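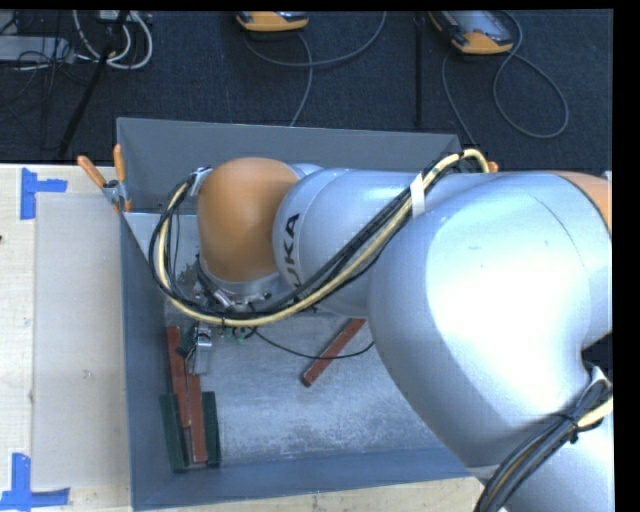
# Storage and Sorting of Bar Blocks at a Shared Work Table

Project report, Dotivham Technical College
Submitted by Shafiq Pathirana
2024-05-14

## 1. Purpose

The project examined how bar-shaped blocks should be stored when several student groups draw from the same stock. Under the previous arrangement, blocks were kept in cardboard cartons below the benches and returned in whatever order the groups finished. Missing blocks were often discovered only when the next group began its work. The department asked for a storage method that could be adopted without new furniture.

## 2. Materials

The work was carried out at the table in the Jellitwood room. The table has a pale wooden top and stands on a dark carpeted floor. An open rectangular grey metal bin was selected as the main container. Two other containers were considered during planning: the Bravo, a lidded plastic tub, and the Grikton, a shallow divided tray. The tub was rejected on account of its lid, which groups left off in every session. The tray was retained for spare parts and labels.

The total stock held by the department is 2,100 blocks, most of which remain in the storeroom. Only a working set of 26 was released for the trial.

## 3. Method

The trial ran for 20 sessions, beginning in November. In each session, blocks were taken from the bin, used for the assigned exercise, and returned before the room was locked. Two ways of returning them were compared.

In the first, blocks were placed in the bin in any position. In the second, they were laid flat with their long sides parallel to one wall of the bin. The group leader then checked the contents against a paper sheet and signed it. Sheets were collected weekly and entered into a single table.

The position of the bin on the table was not changed during the trial. An earlier attempt to move it between benches had led to disagreement over which group was responsible for it.

## 4. Results

Parallel placement took longer at the end of a session but made checking much faster. Sheets completed under this method contained fewer corrections. With free placement, blocks resting across one another were sometimes overlooked, and the check had to be repeated.

A total of 2 blocks were recorded as missing, both under free placement. One was later found on the carpet beneath the table. The other was replaced from the storeroom.

Several groups reported that the metal bin was noisy when blocks were dropped into it. A thin felt liner was proposed but was not tested.

## 5. Recommendations

The open bin should be kept as the standard container for the working set, with parallel placement required at the end of each session. The check sheet should be shortened to one page. A liner should be tested next term, and the storeroom stock should be labeled before any further blocks are released.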